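# Chapter 8: Laundry Equipment and the Laundry Room

**Learning objectives**

After studying this chapter, students should be able to:

- identify the main types of washing machine found in homes and small shared buildings;
- explain how load size affects the choice of machine and drum;
- read the drum, door and front panel of an unfamiliar machine before using it;
- plan the floor space of a laundry room.

**Key terms:** drum, porthole, perforation, door seal, load, sorting

Laundry is one of the oldest forms of household work and one of the most regular. In a home with several members, washing is seldom finished; one load is folded while the next is being sorted. The equipment used for this work therefore deserves the same careful study given in earlier chapters to stoves and refrigerators.

The examples in this chapter come from the Lillton housing survey, directed by Bergþóra Bach and Josphat Kaijage. The survey covered 248 households, 80 of which used a shared laundry room. Residents kept a written record of each load, including what was washed, who washed it and how full the drum was. Small loads appeared often in these records. Many residents washed a few items by themselves in a large drum, most commonly baby clothes, work uniforms or kitchen towels.

## 8.1 One Drum or Two

Most front-loading machines have a single drum behind a single round door. The user must either wait until enough clothing has been collected or run the machine partly full. A machine with two drums offers another choice. Large items such as sheets and bath towels may be placed in one drum, and a small or delicate load in the other.

The drums may be stacked, as in the machine shown in this section, where the upper door is much larger than the lower one. Tinted doors allow the user to look in on a load but soften the view of the interior. The wall of a drum is perforated so that water can pass through it, and raised ridges help to move the clothing.

Stacking saves floor space, though it places one door close to the floor. Students should consider who will use the machine. A person who has difficulty bending may find a low door tiring to load, and a basket set on a low stool can be of help.
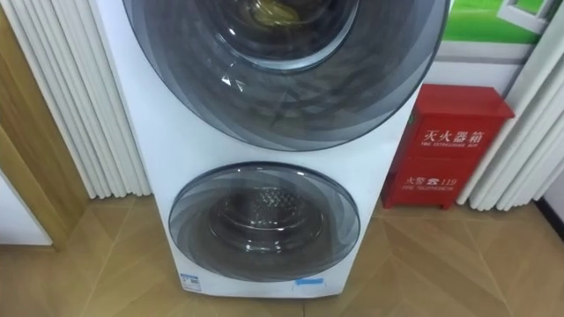 ## 8.2 Planning the Floor Space

A washing machine requires room in front of it as well as beneath it. The door must open fully, and the user must be able to stand, bend and set down a basket. In the Lillton survey, a clear depth of around 600 millimeters was the least that residents found workable.

Safety equipment kept in the laundry room must remain within easy reach. Baskets and detergent should not be stored against it or on top of it.

**Before you read on**

1. List the items washed in your own home during one week. Which could have shared a load?
2. Measure the clear floor in front of the washing machine you use most often.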